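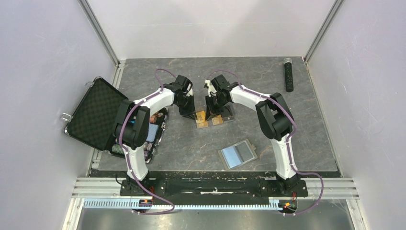 Extended warranties on countertops, anyone bought one?
Started by gritstone_pat

gritstone_pat
Getting a kitchen redone in November and the shop wants $698 on top of the job for a 15-year "surface protection plan" through Mullerel. The slab is a dark gray quartz from Engström. Salesman says it covers stains, chips and heat marks. I asked for the full terms and got a glossy brochure with a lemon on the front. Has anybody filed a claim and gotten paid?

tubbs44
Filed one, got paid. Red wine ring on a light counter, they sent a guy with a poultice and it came out. Took three weeks. I'd buy it again.

low_tide
So you paid hundreds of dollars for a poultice. You can mix that yourself with baking soda.

tubbs44
I could also cut my own hair.

marlo_in_the_sticks
Read the exclusions before you sign. Mine was through Murura, different company but I bet the wording is close. "Accidental staining" was covered, "accumulated staining" wasn't, and guess who decides which one you have. Chips had to be reported within 2 days. My claim was denied over a chip by the sink because I couldn't say what hour it happened. 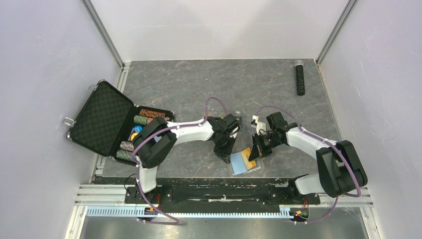 Anyway I appealed, sent them everything, and got the same letter back with a new date on it. After that I bought an epoxy kit and filled the chip in an afternoon. You can find it if you run a fingernail over it, otherwise no.

gritstone_pat
That 2 day thing is the kind of line I was worried about. Does the manufacturer's own warranty cover anything?

low_tide
Defects in the slab, usually. Not you setting a hot skillet on it. Ask for both documents side by side and see how much the paid one really adds. I did this with a Mernine sink package and the overlap was most of the page.

quarry_lane
I installed counters for years and I'll disagree a little. If you've got kids, or it's a rental, a plan can make sense. Resin in quartz scorches and you can't polish that out at home. Replacing one run cost a customer of mine $3000.

marlo_in_the_sticks
And did the plan pay for it?

quarry_lane
They paid part of it. There was a cap.

marlo_in_the_sticks
Right.

gritstone_pat
Called the shop this morning. Still no full terms, but the price dropped 40 percent while I was on the phone. I'm passing and buying trivets.

tubbs44
At that price I'd have taken it. Your kitchen though.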